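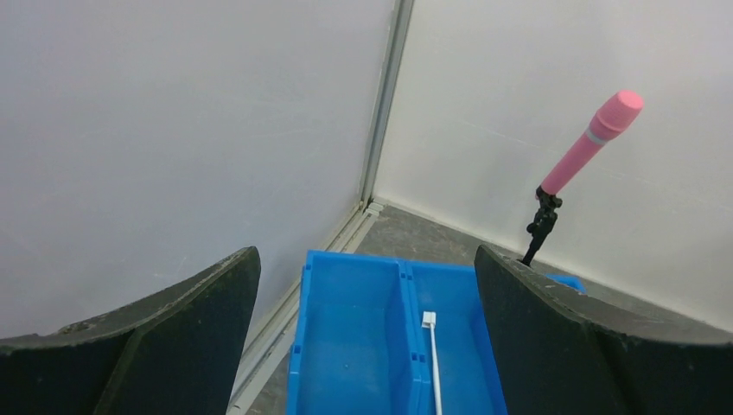

How do you store charging cables so they don't tangle? Keep each one on its own, coiled in loose loops and held with a soft tie, and put it in a divided bin with only a few others of the same kind.

The rest of this page goes through the job from start to finish. It takes an evening for most households, longer if you have a loft full of old electricals. You need a plastic bin with at least one partition, a packet of hook-and-loop ties, some paper labels and a pen. A second bin helps if you keep long leads.

Choosing the bin

A bin with two compartments is enough for the cables in daily use. Bright blue plastic is easy to spot on a shelf, and smooth inside walls wipe clean with a damp cloth. Check that the partition reaches the floor of the bin. If there is a gap underneath, thin cables will work their way through it and you will be untangling both sides at once.

I use a Brendeck two-section bin for phone and tablet leads and a deeper one from Stesach for extension leads. Any make will do. Avoid wire baskets, as plugs catch in the mesh. Lids are optional, though a bin kept on the floor should have one.

Sorting

Bring every cable to one table, including those in coat pockets, bedside drawers and the car. Unplug anything that is not charging at the moment. Then make piles by the connector at the device end, as that is what you look for when you need one. The plug at the other end matters less.

Put to one side any cable with split covering, bare wire, a bent connector or brown marks near the plug. These should not be used again. Most council recycling centres take them with small electricals, and some larger shops have a collection box near the door. Don't put them in with household rubbish.

Next, test what is left. Plug each cable into a charger you trust, connect a device and wait a minute. If it only charges when held at an angle, it goes with the damaged ones. Write the length on a label as you go - it saves measuring later.

How many to keep is up to you. I keep one spare for each type and no more. Cables for devices you no longer own can go to a charity shop if it accepts electricals. Ring first, as many don't.

Coiling

Hold the connector in one hand and let the cable hang down to the floor so that any twists can drop out. Make a loop the width of your hand. Make the next loop by rolling the cable slightly between finger and thumb, so that it lies flat against the first. Carry on to the end and leave a short tail.

Wrap the tie once round the coil, opposite the connector. It should be firm enough to hold and loose enough to slide a finger under. Don't wind cables tightly round a charger block. The bend right next to the plug is where they usually fail.

Very short leads don't need coiling. Lay them straight in the compartment, with the connector at the top so you can see which type it is.

Thick mains leads are stiffer and want bigger loops, 300 mm across or so. Those go in the second bin.

Filling the compartments

Decide what each side is for and stick to it. In our house the right side holds phone leads and the left is for anything with a different connector, such as the camera lead and the one for the bike light. Stand coils on edge if the bin is deep enough. They are easier to pick out than a stack.

Leave some room. Once you have to press down to make things fit, move something to another bin.

Battery packs need more care. Keep them apart from cables and out of hot cupboards. My own is a Prudora rated at 3,000 mAh, and it lives in a drawer with its capacity written on masking tape, because the printing has worn off. Swollen or dented packs should be taken to a battery recycling point and not stored at all.

Labels

Fold a paper label round the cable near the plug and stick it to itself like a flag. Write the device first, then the length: Tablet, 2 m. Pencil fades and felt tip smudges on glossy labels, so use a ballpoint. Label the bin too, on the short end that faces out from the shelf.

Keeping it tidy

Put cables back coiled. If that is too much to ask of everyone, hang a hook beside the bin for leads waiting to be coiled and clear it once a week.

Go through the bin again in December, before new devices arrive with more leads. Check the ties while you are there and replace any clogged with fluff.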